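Stillov Premora Plank-Print Wall Panel

Item group: Interior wall lining
Series: Premora
Maker: Stillov
Use: Interior, dry rooms, vertical surfaces only

Overview

Premora is a printed wall panel for lining small rooms, booths, closets, alcoves and workshop bays. Each panel carries a plank pattern with a staggered layout, printed in one pass over a smooth base and sealed with a clear matte coat. The panel goes up as a single sheet. There are no separate boards to cut, space or nail.

The series is sold in 2 thicknesses. The thin grade is glued over a sound, flat wall. The thick grade can also be screwed to studs, furring strips or an open metal frame, with no backing behind it. Both grades take the same trims and the same seam filler, and both are printed from the same artwork, so they can be mixed in one room where the substrate changes from one wall to the next.

Patterns

Jia. Dark ground with warm red and rust streaks. High contrast. The plank joints are printed as thin pale lines. Jia is the most directional pattern in the series and should be run the same way on every wall.

Cornum. Mid-gray ground with a fine, even grain and low contrast. Joints are printed one shade darker than the ground. Suited to narrow rooms where a strong pattern would crowd the space.

Plain Cornum. Same color as Cornum without printed joints. Used for doors, access hatches and returns.

Color varies slightly between print runs. The run number is stamped on the back of each panel in the lower left corner. Order all panels for one room together and check that the run numbers match before cutting. Panels from unlike runs can be placed on walls that do not meet.

Pattern layout

The plank print is staggered and repeats once per panel. The left and right edges are registered, so that a full panel meets the next full panel without a break in the planks. A cut edge will not register. Place cut edges in the inside corners, where a break in the pattern is expected and the corner trim covers the first part of it.

On three-wall layouts, start at the center of the back wall and work outward to both corners, then run each side wall from the corner toward the opening. Keep the bottom edge of every panel on the same level line. A small error at the first panel grows across the wall and shows up as a step in the printed joints.
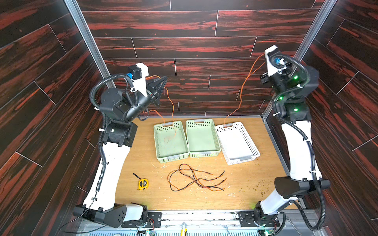
Dark brown wood-grain print with red and rust-colored bands, staggered planks, three walls.

Inside corners may be finished with trim or left against an exposed post. Where the post stays visible, cut the panel square and seal the cut edge before it goes in. Leave a gap at the post equal to the thickness of the panel. The gap can be filled with clear sealant or left open. Do not force a panel between two posts. It will bow when the room warms up.

Substrate

Walls must be flat, dry and free of loose paint. Acceptable substrates for gluing are gypsum board, cement board, plywood and sound painted plaster. Old wallpaper must be removed. Gloss paint must be sanded and wiped down.

For open framing, use the thick grade only. Every vertical edge must land on a support. Horizontal edges do not need support except at the floor.

Fitting

1. Store the panels flat in the room for 30 hours before fitting. Remove the wrap and place spacers between sheets so that air reaches both sides.
2. Mark a level line on every wall to be covered.
3. Cut from the back with a circular saw, or from the face with a hand saw or table saw. Use a fine-tooth blade.
4. Seal all cut edges with Premora edge sealer.
5. For glued work, apply adhesive to the wall in vertical beads. Close the perimeter with a full bead.
6. Press the panel in place, pull it away for 2 minutes, and press it back.
7. For screwed work, drill clearance holes and drive the screws until the head is flush. Stop there. An overdriven screw cracks the top coat.
8. Fill the seams within the same working day and wipe off excess filler with a damp cloth.

Holes for outlets and switches should be drilled at the corners first and then cut between the holes. Square inside corners that have been cut without drilling tend to split toward the nearest edge.

Care

Wipe with a soft cloth and mild soap. Do not use scouring pads, solvent or steam. Pencil marks come off with a plain white eraser. Deep scratches can be colored with the touch-up pen for the pattern concerned, but the repair will have a slightly higher sheen than the surrounding coat.

Limits of use

Not for ceilings, floors, counters, shower walls or outdoor use. Not for surfaces behind stoves or heaters. Strong direct sun will fade the red tones in Jia sooner than the gray tones in Cornum. The panel is a lining and adds no bracing to the frame behind it.

Ordering

Panel, thin grade: state pattern and quantity
Panel, thick grade: state pattern and quantity
Inside corner trim: silver, black or pattern match
Outside corner trim: silver or black
Edge sealer: one bottle per carton of panels
Seam filler: pale, rust or gray
Touch-up pen: Jia or Cornum

Catalog number for the Jia sample set is 1,801. The set holds one cut piece of each grade and a short length of each trim. Samples are taken from current stock and may not match the run that ships with a later order.

Full cartons can be returned unopened. Cut panels, opened sealer and opened filler cannot be returned. Check every sheet for damage before fitting, as claims for print faults are not accepted on panels that have been cut or glued.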